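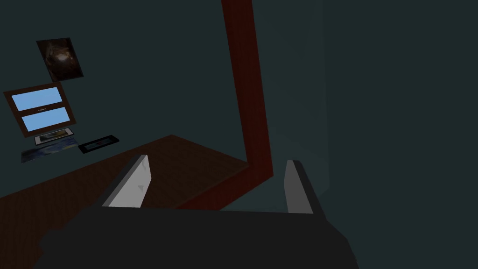

4.2 腕部视角到底帮了多少忙

图 3 腕部相机在仿真房间中的一帧渲染画面。两指之间没有夹持物,背景里能看到棕色木质表面、红色框架和青色墙面。

先说说我为什么会跟腕部相机较上劲。最早那版策略只吃固定机位的图像,我当时觉得够用了,结果一到末端接近阶段,手指和目标之间的相对位置就糊成一团,网络基本靠猜。后来我在 Rernell 仿真环境里给夹爪加了一路随动视角,也就是图 3 这种画面:夹爪本体从下方伸进来,两根手指始终待在视野里,背景则跟着手腕的姿态一起歪。第一次看到这种画面时我有点犯嘀咕(墙和画全是斜的,网络能学明白吗?),不过试下来比我想的好得多。

这里有个细节值得多聊几句。图 3 里两根手指的内侧面亮度差得挺明显,左边是浅灰,右边要暗一档,而夹爪主体几乎就是一块没有细节的炭黑色剪影。我一开始想把渲染调得“好看”一点,把主体提亮,还专门花了两个晚上改材质,改完之后成功率反而掉了。我的猜测是,深色剪影的轮廓很稳定,编码器拿它当坐标参照特别顺手;材质一复杂,它就得分出容量去管那些没用的纹理。这个猜测我没有单独做实验验证,读者姑且听之。

数据方面,我们用 Clellilcombe 场景生成器一共采了 827 条轨迹,分布在 6 种房间布局里。每种布局的墙面颜色、家具材质和墙上的挂画都会重新抽样,所以像图 3 左侧那种一扇窗加几幅画的组合,换一条轨迹就可能完全变样。挂画是我坚持要留的!合作者嫌它们分散注意力,可我觉得墙面要是光秃秃的,手腕一转就什么参照都没有了,网络很难判断自己究竟转了多少。深色墙面加上昏暗的光照对策略是个不小的考验,我们在训练时也没有做任何亮度归一化,就这么原样喂进去。

训练设置跟 4.1 节保持一致,只多了一路图像输入。两路图像各走各的编码器,特征拼接之后再送进动作头。我也试过让两路共享权重,省显存是真省,但固定机位和腕部视角的画面差别太大(一个基本是正的,一个动不动就斜着),共享之后两边都学得别别扭扭,最后还是拆开了。每个模型训练 25 个周期,取最后一个检查点,不挑最好的那个。这一点我想强调一下,在验证集上挑检查点,数字会漂亮不少,可换个随机种子就露馅,我在上一个项目里吃过这个亏。

结果比较清楚。加入腕部视角以后,策略在接近阶段的横向抖动明显变小,闭合手指的时机也更稳。收益最大的是那些目标紧挨着家具边缘的任务,固定机位在这种位置经常被夹爪自己挡住,腕部相机倒是能从两指的空隙里看过去。收益最小的是长距离搬运,途中画面里大多是墙和家具表面,腕部图像帮不上什么忙,偶尔还会添乱:有几条失败轨迹里,夹爪在半路就提前合上了。我翻了这些轨迹的回放,提前闭合大多出现在空隙里露出高对比度边缘的时候,策略可能把边缘错当成了目标。

为了看看这个解释站不站得住,我们又做了一组遮挡测试,把两指空隙对应的图像区域换成纯灰色,其余像素原样保留。提前闭合的情况少了,可抓取精度也跟着垮了,可见策略确实很依赖这块区域。于是我们改用一个比较温和的办法,在训练时随机替换空隙里的背景纹理,推理时不动。这样误触发少了,精度也基本保住了,代价是训练要慢一些。后文的主实验都采用这个版本,我们管它叫 Flirkach,消融结果放在附录里,和不做替换的版本并排列出。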